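Folding by Example
By Makis Economou

Paper is a hard material for a robot. It bends, springs back and keeps every mistake as a crease. At Prirkby, the Hailu project is gathering demonstrations of origami folding to train a two-arm system called Ravlow. An operator guides both arms through a fold, and the joint positions are stored along with the camera views. The target for the first set is 2000 demonstrations. A view from the wrist covers the flaps and the crease lines at close range.

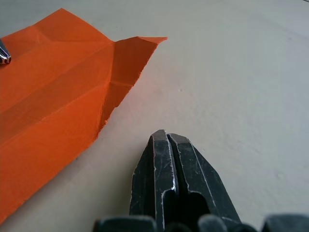
Why not program the folds directly?

A fixed path assumes the sheet is always in the same place and equally stiff. Examples that vary in both let the system learn corrections - small regrasps, a second press on a crease - that are tedious to write by hand.

Each demonstration is split into stages, and each stage is labeled by the fold it completes. Operators may record up to 200 in a session. Failed folds are kept under a separate label. With two grippers on one sheet, timing between the arms has to be recorded as closely as position.

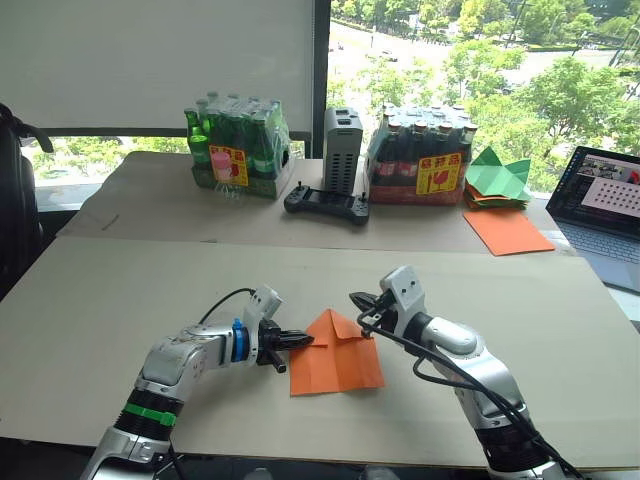

What Gets Thrown Out

Runs with dropped camera data are deleted before training. Of 3957 stage clips reviewed by December, 400 were removed for this reason.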